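Ticket 1915: Oven trips the electrics, but only when it feels like it
Opened by: Rodrigo Nieto
Site: Stastthorpe, upstairs kitchen
Priority: Medium (opened as Urgent, lowered by the desk, raised by me, lowered again)

Reported fault

The Perach built-in oven cuts the power to the whole kitchen. It does this 14 minutes into heating up, give or take a minute, and takes the fridge, the kettle and the radio down with it. The hob is on its own circuit and carries on as if nothing has happened.

The oven is three years old. I have the receipt. I have now sent the receipt four times.

Steps tried so far

1. Turned it off and on again. As you will have gathered from the fault report, the oven is already doing this part by itself.

2. Unplugged everything else in the kitchen, as the Serasance helpline asked. Still tripped. Dinner was cold ham, eaten by torchlight.

3. Ran top heat only. Stayed on for a full hour at 200 degrees. I put a tray of potatoes in to make use of it and they came out brown on top and raw underneath, but the power held.

4. Ran bottom heat only. Tripped at 14 minutes. I think we are getting somewhere.

5. Asked to clear the worktop and keep it clear for the engineer's visit, morning slot, 8 till 1. Got it down to one white plate and three small foam letters on the brown top and waited in.

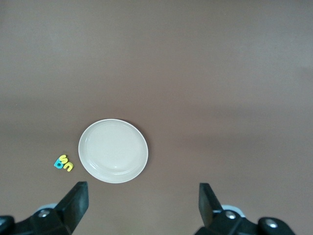 6. No engineer by 1. Rang at ten past and was told the visit had been marked as done. I asked what had been done. The line went quiet, then there was some pan pipe music, then a survey.

7. Second visit, afternoon slot. Krasniqi Electrical sent a very pleasant man who tested the lower element and found it leaking to earth. He said damp gets into them when the seal goes, and that bottom heat would trip it every time. See step 4.

8. Part ordered. Quoted 10 working days.

9. Day 17. Part arrived. It was a door hinge — a good one, as far as I can tell, but the door was never in dispute.

10. Correct element fitted by the same man from Krasniqi. Took him over 20 minutes, most of it spent on one screw. Ran bottom heat for an hour, then the fan setting for another hour. No trip.

Current status

Working. Please leave the ticket open for another week, as I'd like to do a roast before I sign anything.

Please also arrange to collect the hinge. Your returns form wants to know whether the hinge is faulty, and will not let me go on to the next page unless I say yes.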